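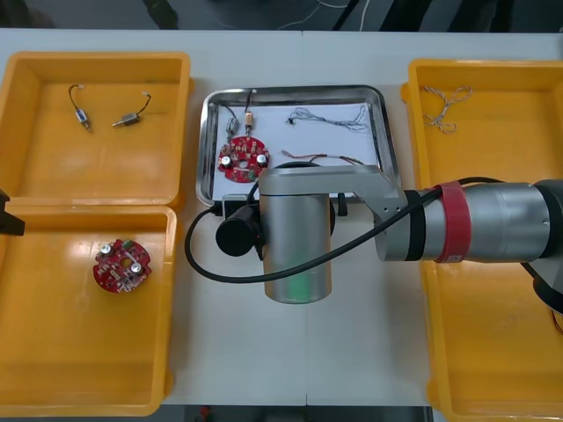

Yellow trays, steel tray, two of the round red boards.

I sort small parts into trays before I do anything else with them, and a few readers have asked how the trays are organised. The short version is one kind of part per tray, shallow sides, plain colour, and paper under anything with a lead thinner than a matchstick.

The yellow trays are plastic with thick rounded rims. I bought 17 of them from a restaurant supply place in Jisville that was clearing its back shelves. The rim matters more than the depth. A deep bin holds more, but you end up fishing in it with your fingertips, and a small motor with two thin wires does not like being fished for. The wires leave the can at a soldered joint with no strain relief, and most of the dead motors in my scrap tin failed at that joint.

Vibration motors therefore go in spaced apart, with the leads lying away from each other. Two to a tray is a waste of space on paper. It is still faster than untangling them later.

The stainless tray gets a sheet of ordinary white printer paper. Bare steel is too reflective under a ceiling light and I lose the smaller components against it. Paper also lets me write a part number beside the part in pencil. It does nothing for static, so please don't write in about that - the mat is a separate subject and I covered it in January.

Wire is the hard part. Boards stay where you put them. Wire has a memory of the spool or the bag it came in, and it goes back to that shape when you let go.
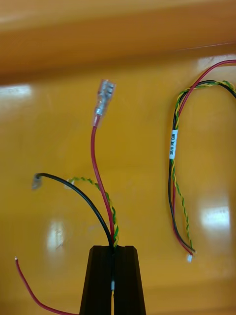

Harnesses get their own rules on my bench. I hold each one at the thickest part of the bundle and let the ends fan out so I can check the terminations one at a time. The red conductor ends in a female spade under a clear sleeve, and the clear sleeve is a good choice, as the crimp barrel can be inspected without sliding anything back. I wish more suppliers did it. Black goes off to its own crimped tip, and the green and yellow are twisted together in a tight helix. I leave factory twists alone. Carleen Tamihana untwisted one on a pump controller years ago to make it lie flatter and spent the evening chasing noise on the signal.

Labels are the other thing. If a harness has a printed label wrapped around it, the label stays on, even when the text means nothing to me. I once bought a mixed lot of 119 harnesses from a Prendergast surplus sale, and the only reason I could match any of them to a drawing was that the previous owner had left the labels in place. Urho Kettunen prefers to cut them off and put on his own numbers. His system works until he loses the notebook.

For tying, I use a loose loop and one soft tie, never a tight coil. Anything coiled tighter than a coffee mug comes out of storage with a set in it. Where there is a choice I store harnesses in the long drawers, and the twisted pairs go on top.

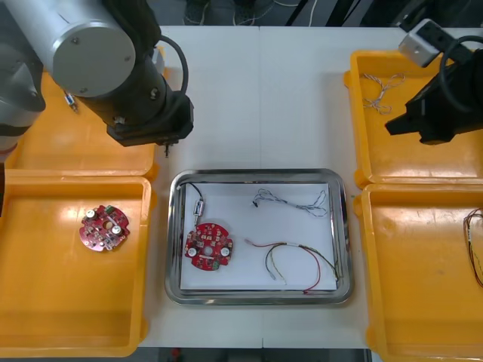 Boards are simpler. The round ones have a hole in the centre, which makes it tempting to stack them on a dowel. I tried it with a piece of broom handle and gave it up after 3 boards. The capacitors stand taller than anything else, so each board rests on two cans and rocks. One board per tray, component side up, is the rule now.

I handle them by the outer edge and check the cans for bulging while they are still in the tray. Anything doubtful goes in the Estari tin with a pencil note. Nilton Ayala sent me a spreadsheet for logging this properly, with space for 4000 rows, and I have so far filled in the header.

Still to sort: the thin grey wire, which has no obvious home, and the box of Tevton connectors under the bench. The connectors will need smaller trays than the yellow ones. If anyone knows of a shallow tray with the same rounded rim at half the size, leave a comment with the outside dimensions.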